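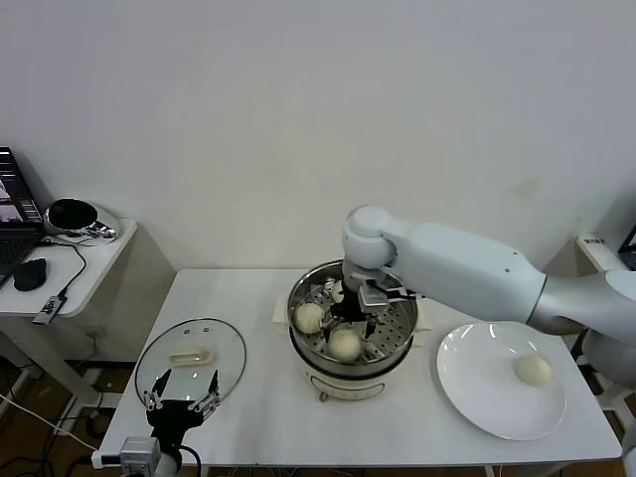 Storing wine in a warm apartment

cladar_red
I have 13 bottles of red and no cellar. July hit 88 in my kitchen. Is a $200 wine fridge worth it?

Ezekiel Villanueva
For 13 bottles, sure. Set it at 55 and leave it alone.

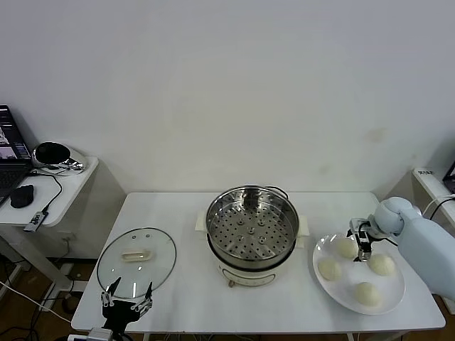
Does red need a different setting than white for storage?
The same 55 works for both. Chill the whites more before you pour.

shboul
I disagree on the fridge. If you drink them within five months, a closet floor is fine. Mine sit in a box under the coats.

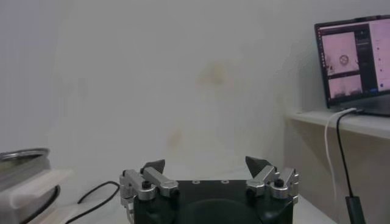 Re: closet vs. fridge

Ezekiel Villanueva
A closet is fine if it stays under 70. An apartment at 88 won't - I lost a case that way. Corks pushed up, wine tasted like stewed prunes.

shboul
Fair, but cheap fridges hum and die early. I'd spend the money on wine.

cladar_red
I drink slowly, so I'm leaning fridge. It would have to go in the hall. 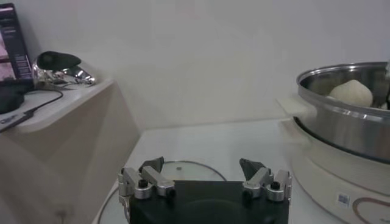 Posted by Ezekiel Villanueva, August 2024

shboul
Measure the hall first. The door needs room to swing.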